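Night Feeds, Month Two

The baby is in her second month and the night routine has finally become something I can write down. She wakes at 2 and again near 5. Between those times I get one block of sleep, and the length of that block depends mostly on how fast the first feed goes.

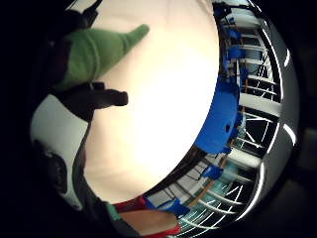
Author: Ninetti

I kept a log for three weeks. Start time, side, minutes, diaper. The log lives in a paper notebook, as I could not work a phone app with one hand in the dark. Feeds that started before she was fully crying took less time. Feeds that started late ran to 38 minutes, with more air swallowed and a longer burping stage after.

On the clinic's advice we add one bottle in the evening. I mix it in a Wisberg jug that holds 800 ml, far too big for the job, but the pour spout does not drip.

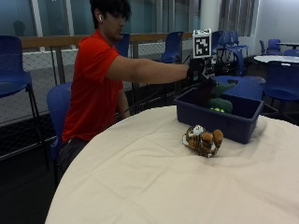
Photo: Negi

The change that helped most was moving the diaper step. I used to change her after the feed, and she would wake up again. Now I change her halfway through, when she slows down. She complains, takes the second side, and goes down drowsy. This fails one night in 3, usually for reasons that end up in the laundry.

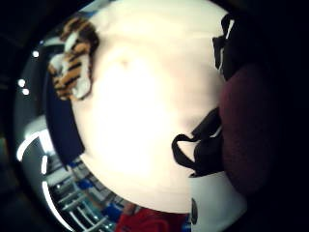
Soft things, up close

Room setup: one dim lamp on the floor, water within reach, spare sleepsuit on the radiator shelf. The Ivenow white noise box is back in its carton. It clicked every time the track looped, and she opened her eyes at each click.

Next I want to try the bottle an hour later. I will give it until Sunday before changing anything else.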